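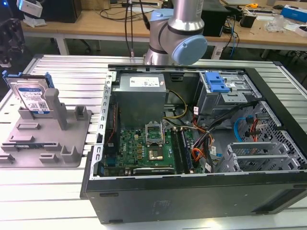

Lesezeit: 2 Minuten

Sprechernotizen, Kenberg, 26.10.2022
Demontagezelle von Candurska: was das Angebot taugt

Folie 1
Begrüßung kurz halten. Bild stehen lassen, bis alle sitzen. Dann: Ein offener Rechner auf Aluprofilen, darüber der Arm, links die Aufnahme mit der Festplatte. So sieht Kreislaufwirtschaft aus, wenn man den Prospekt zuklappt.
Auf den Sockel zeigen. Bügel offen, Prozessor nicht drin. Speicher und Grafikkarte stecken noch. Wer schon einmal selbst zerlegt hat, nickt an dieser Stelle. Die anderen nicken aus Höflichkeit.

Folie 2: Was Candurska verkauft
Arm, Profiltisch, Kunststoffaufnahmen, Software mit dem Namen Laur. Dazu ein Dienstvertrag, länger als das Handbuch.
Im Angebot steht »sofort einsatzbereit«. Wir haben im Mai angefangen. Pause machen.
Gerätetypen muss man einzeln einlernen. Bei uns waren es 4. Die Preisliste nennt das »Gerätefamilie«, und wie in jeder Familie verträgt sich nicht jeder mit jedem.

Folie 3: Was gut geht
Laufwerke. Festplatte auf blauen Schienen, Ablage hochkant in der Aufnahme — das kann man vorführen, ohne vorher zu beten. Auch der Wechsel der Aufnahmen ist ordentlich gelöst, ohne Werkzeug.
Zahl nennen: fast 500 Gehäuse im Probebetrieb in Brudach. Nicht dazusagen, wie viele davon ich persönlich geöffnet habe. Nur auf Nachfrage.

Folie 4: Was weniger gut geht
Kabel. Noch einmal auf das Bild verweisen: gelb, schwarz, orange, rot, und alles quer durch das Gehäuse. Laur kennt dafür den Status »Hindernis, weich«. Danach wartet das System auf einen Menschen.
Seitenwände nimmt die Zelle nicht ab. Steht im Vertrag, Anlage 2, in der Schriftgröße eines Typenschilds.
Taktzeit: 130 Sekunden je Laufwerk, eingelernter Typ vorausgesetzt. Ein geübter Mensch ist schneller, will aber Mittagspause. Die Zelle hatte bei uns auch Pausen, nur unangekündigt.

Folie 5: Empfehlung
Mieten ja, kaufen noch nicht. Lohnt sich für Betriebe mit viel gleicher Ware, etwa aus Leasingrückläufen. Für gemischte Paletten vom Wertstoffhof bitte weiter den Schraubendreher budgetieren.
Verhandeln: Einlernen neuer Typen in die Miete hinein. Beim ersten Gespräch heißt es, das gehe nicht. Beim zweiten geht es.

Fragen
Kommt sicher: Datenlöschung. Antwort: nicht Teil des Angebots, die Platte landet in der Aufnahme und ist dann unser Problem.
Preis erst nennen, wenn der Kaffee schon ausgeschenkt ist.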